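Slow cooker beef shin – lid on or off for the last hour?

calum_galbraith
05/12/2020
I've been doing beef shin in the slow cooker most weekends this winter and the gravy always ends up thin. The meat is fine, it falls apart after eight hours on low. I use one tin of tomatoes, two onions, a carrot and enough stock to cover. Last time I took the lid off for the final hour and it made hardly any difference.

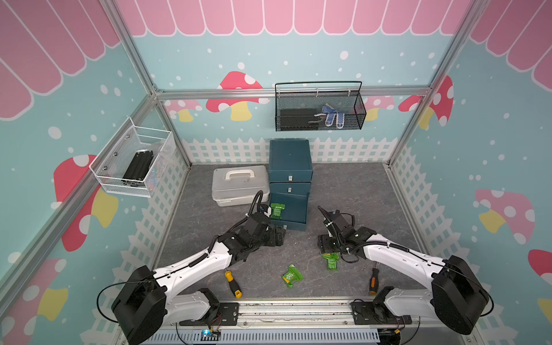 I don't want to add cornflour if I can help it as my son doesn't like the texture. Is there another way?

anelg
You're using too much liquid. Nothing boils off in a slow cooker, so stock to cover is far too much once the onions and tomatoes let go of theirs. I use 100 ml for a kilo of shin and that's plenty.

Xiaoqing T
I disagree with 100 ml. Mine caught round the edges when I went that low. It depends on the pot. I have an old Plattner and it runs hot even on low. I'd halve the stock and see.

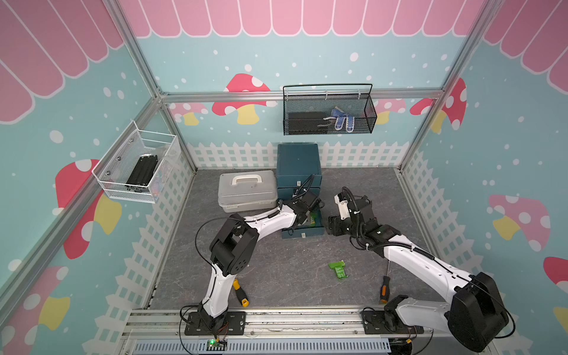
Teal drawers, bottom one open, mushrooms on the walls

As for the lid, an hour off on low does nothing except let the heat out. Pour the gravy into a wide pan and boil it hard while the meat rests.

sihan_d
Agree with the pan. Or toss the shin in plain flour before you brown it. It isn't the same as cornflour at the end, you don't get that gluey feel.

anelg
If he browns it at all. I stopped and can't tell the difference.

sihan_d
I can. Unbrowned shin tastes boiled to me, and the gravy comes out grey.

calum_galbraith
I do brown it, but without flour. I'll try flour and half the stock. How long should I boil the gravy if it's still thin?

Xiaoqing T
Until it coats a spoon. Don't salt it until after, or it will be too strong.

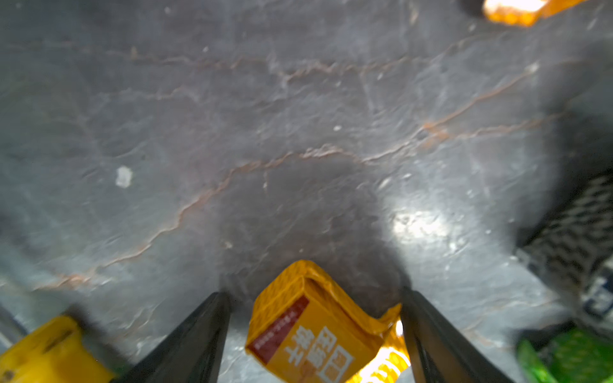 Dark grey stone with rusty veins

jingyi_yu
Red lentils also work – a small handful at the start. They break down completely and he won't notice them.

anelg
He will if he's fussy about texture.

calum_galbraith
He would. Flour first, then the pan.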